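The leaflet from Josefien Leemans came through the door again in May, the same one as last year with a new photo on the front. She wants us to know that Vundemham is "open for business". I've lived here long enough to remember three other candidates saying it, and the old Vermeulen site is still a fence with weeds behind it.

What's different this time is the number. We're promised 75 skilled jobs on that site if the council hands over the land at a knock-down rent to a company called Astivier. I went to the evening meeting to ask where the 75 came from. Geert Willems, who was chairing, told me it was "in the annex". I've read the annex. It says 41, over 5 years, and that includes the building work.

Now I'm not against jobs. I'd just like to know what we get back if they don't turn up - and so far the answer is a warm smile and a leaflet. Fenna Declercq asked for a clawback clause and was told it would "send the wrong signal". To whom? I'd have thought the people paying for it might quite like that signal. 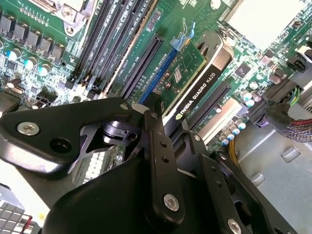
A gripper over an open workstation, green motherboard behind.

The vote is next month. Thijs Brouwer says he's undecided, which in my experience means he'll vote yes and look sad about it. I've written to him anyway and asked for the rent figures. If he replies I'll put his answer up, all of it.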